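Clikeria door cell — setup and upkeep

Clikeria is the simulated cell we use for door work with a two-armed mobile robot. This file covers how the cell is loaded, what to check before a run and what to reset afterwards. The scene files were built at Henmont and are kept in the Vandby store.

Contents
scenes/ — 100 room layouts, one folder each
runs/ — 1000 recorded passes, joint states and head view
config/ — joint limits, start poses, door settings

Loading the cell
1. Copy config/default to config/local. Edit the local copy only.
2. Set the scene number and the seed. Seed 1908 gives the layout used for our own checks.
3. Start the simulator and let it settle for 3 seconds before you send any arm commands.
4. Step to the doorway pose and look through the head view.

In the doorway pose the door stands open, with the left gripper just below the knob and the right one held higher, fingers spread, in the opening.
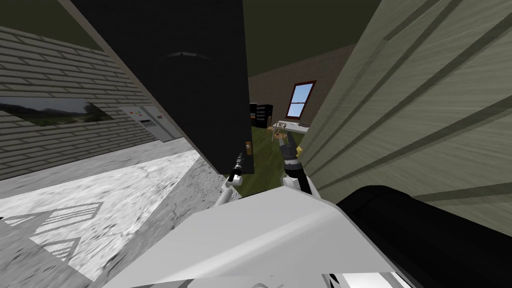
Checks before a run
- Both arms report their joint states.
- The hinge value in the log matches the value in config/local.
- No contact is logged between the white body and the door frame. If there is, move the base back and load the pose again.

After a run
Reset the hinge first, then the arms. Doing it the other way round can leave a finger inside the door panel, and the next run will start with a large contact force.

Known faults
- The hinge friction drifts after a long session. Restart the simulator.
- Wall pictures and small wall units have no collision shape.

Maintainer: Seneviratne
Last config change: March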